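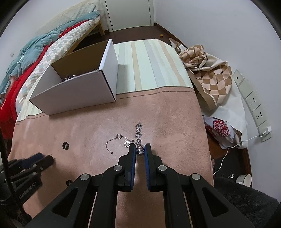
The Worier came with a form, and the form wanted to know what chores I would like it to do. I wrote "dishes." The woman at the Mirani counter turned the page toward her, crossed out "dishes," and wrote "chains."

"Everybody puts dishes," she said.

"I have dishes."

"You have any chains?"

I did have chains. My aunt had left me a box of them, silver mostly, all of it in one lump, the way jewelry gets when it has been moved between houses by people who aren't speaking. I had been meaning to sort it for eight years. I admitted this, and she looked pleased and gave me a discount.

I should say that in Giruvport we were promised machines early. The ferry had a banner. We were going to be the first town on the coast where a person could leave a bed unmade on principle, and the paper ran a column on what we would do with our afternoons. Pottery came up a lot. Then the machines arrived, and we spent our afternoons watching them.

Mine went to work in the bedroom, where the light was good. I spread out a blanket for it, because the instructions said a soft surface, and put the box where it could reach. The instructions also said to remove pets and lower expectations. I had no pets.

It took a while thinking about the first chain. I went and made coffee. When I came back it was still thinking, but from slightly farther left.

"Is it stuck?" I asked the help line.

"Is it moving?"

"A little."

"Then it's working," said the help line, in the tone of someone who has a lot of experience with husbands.

In the second hour it got hold of something. I won't pretend I was calm about it. A small silver charm came up out of the mess, held by the very ends of the fingers, as gently as you would lift an eyelash off a child, and behind it came some chain, and behind that came the rest of the chain, and behind that, the box. The box traveled about a foot. The Worier set everything down again with great care and logged it as a success.

I called the help line back.

"It says it picked one item," I told her.

"Did it?"

"It picked all of them."

"So it's ahead," she said.

My neighbor across the landing had gone with a Clollurine, which cost more and folded towels. I went over to look at it. It folded a towel in 2 minutes flat and the towel was beautiful. You could have cut yourself on it. Then it unfolded the towel, because the towel was now shaped like something that hadn't been folded yet, or so the manual explained, and my neighbor had to reach in at the right moment and snatch it. She had gotten quick. She told me she did her whole linen closet this way on Sunday mornings, only she didn't say Sunday, she said "church," and it took most of a morning, and that by hand it had taken half as long but she hadn't enjoyed it.

"And the sheets?" I said.

She didn't want to talk about the sheets.

I went home. The Worier had found the end of a chain. I don't mean it had freed one, but it had an end in its grip and seemed to know that this was different from a middle, and I found I was standing there holding my breath with my coat on. It pulled. It stopped. It let go, moved over by the width of a grain of rice, and took hold again. I have met surgeons with less patience, and one of them was working on me.

By dinnertime I had a system. It pulled, and I said "no, the other one," and it pulled the same one, and I put a fingernail into the knot and loosened it, and it pulled again and the knot came open. The screen said TASK PROGRESS and gave itself a number. I noticed that my fingernail was not listed.

We got the first chain out at a quarter to ten. It was a plain one and not very nice. I held it up to the lamp and felt like a parent at a recital.

The rental was up in the morning. I carried the Worier back down the hill to Mirani, wrapped in a sheet I had folded myself, badly, and the same woman was at the counter with the same pen. She asked me to rate my experience from 1 to 100.

"What do people usually say?"

"They usually ask for another week."

I told her this was ridiculous. I told her that in one day, at a cost I preferred not to say aloud, I had done with a machine what I could have done alone with a pin and a radio program. I told her my dishes were still in the sink. She nodded at all of it, writing.

"How many chains are left?" she asked.

I thought of the box, and the heap in it.

"It looked like it was just getting the hang of it," I said, and she had already turned the form around for me to sign.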